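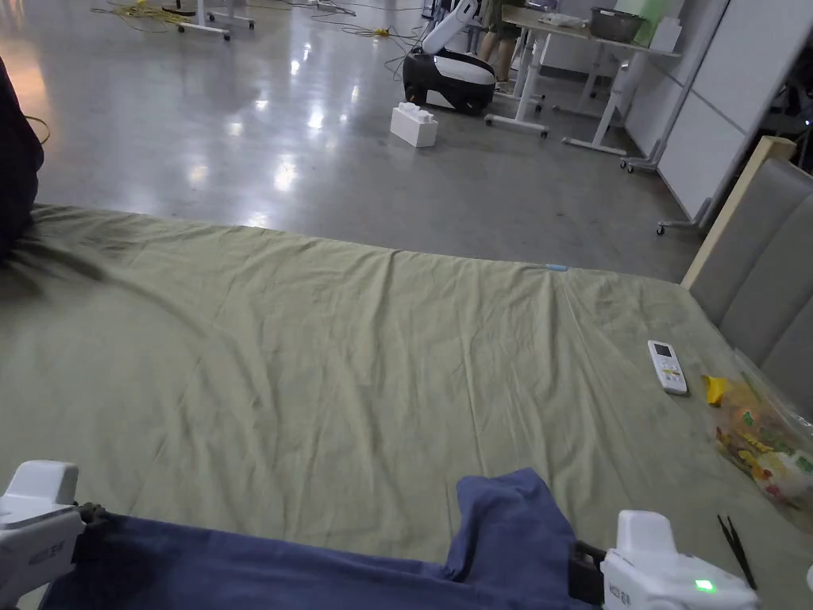
Folding on a bed is advice my grandmother gave, and the students on the Kiani project at Skernside have spent a good part of the school year arriving at the same place. Their aim is a robot that can help with the bedroom chores. I have my doubts, and I'll come to them, but the handling advice that has fallen out of the work is sound enough to borrow. Take hold of a crumpled piece by two points on the near edge, one well to the left and one well to the right, the way the two hand-held grippers have the navy cloth. Pull until the near edge is taut. If there's a flap standing up in the middle, leave it alone until that edge is straight, then lay it down in one go. Chasing the flap first is how you end up with a diagonal crease across everything.

Start with the sheet underneath. A creased bottom sheet drags at whatever you slide over it, and you'll blame the trousers. Two long strokes from the middle outwards with the flat of your forearm will do more than a lot of patting with your palms. The grippers can't do this at all, having no palms or forearms, so on this point you are well ahead of the state of the art.

Clear the bed before you fold. Remote controls, snack packets, anything hard and narrow. A remote under a doona cover puts a lump in the fold that you'll find again in the linen cupboard. Keep a shallow basket by the door and tip the lot into it.

Dark cloth on a pale green sheet is easy for a camera, and easy for the rest of us with middling eyesight. Navy on navy is miserable. If you sort washing in the evening, put a plain light sheet down first and the black socks will stop disappearing. I'd rank this as the most useful thing in the whole project, and it needs no batteries.

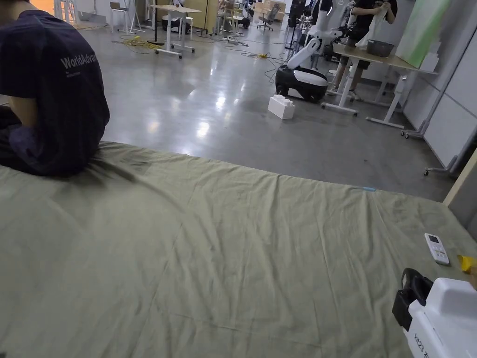
Sitting on the bed while you fold is a habit I'd like to see go. It feels restful and it undoes your work. The weight pulls every crease towards you, as you can tell from the wrinkles fanning out around the seated student in the navy T-shirt, and anything laid flat nearby starts to creep. Stand, or kneel on the floor with a cushion, or use a table. A light wooden-topped one on castors is ideal if the height suits your back. Lock the castors if they lock. If they don't, push the table against a wall.

On cables. Yellow extension leads are a good choice on a grey floor, and coiling them properly takes less than a minute. Loose tangles near a table leg will catch a foot or a wheel sooner or later. Over-under coils, then a strip of old towelling tied around the middle. Rubber bands perish and leave a mark.
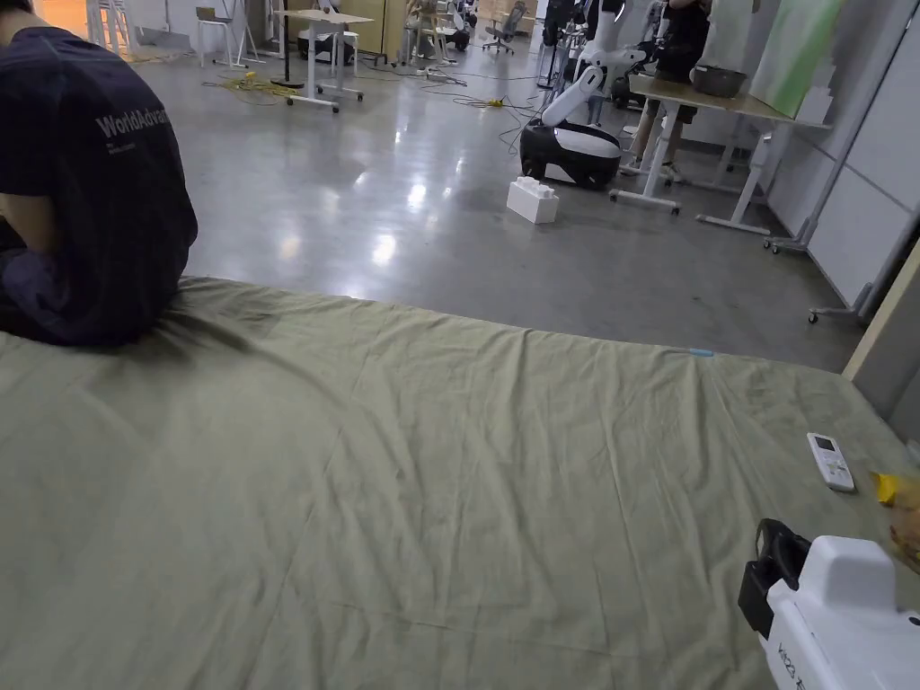

Skernside Household Notes, No. 41, page 2

Now the doubts. The project's own log, kept in a program called Skuvero, lists 1,439 attempts at folding or straightening something. By the students' count 732 of them were good enough to keep. I raised four children and I'd have sent the rest back upstairs. To be fair, a person was working the grippers in all of those attempts, and a machine is meant to learn from them later. Whether it will do so on a bed that someone has been sitting on, with the remote still lying there, is a question I put to the class and got three different answers.

The Ukard competition in October will settle some of it. The rules allow one sheet, one garment and a set time, and I gather the garment is supplied clean and the right way out. Anyone who has emptied a teenager's laundry hamper will see the trouble. Turning things the right way out is half the job and it isn't scored.

If you'd like to try the two-point hold at home, borrow a pair of kitchen tongs for each hand. Silicone tips for knits, bare metal for denim. Go slowly with anything that has buttons. You'll learn quickly which edges matter: waistband before hem, shoulder seam before sleeve.

For crumpled packets and other light rubbish on the bedclothes, use your fingers. I timed myself with the tongs and gave up.

Letters on the fitted sheet question are still coming in and will be held over. No, I don't believe a robot can fold one. I'm not persuaded that most of you can either.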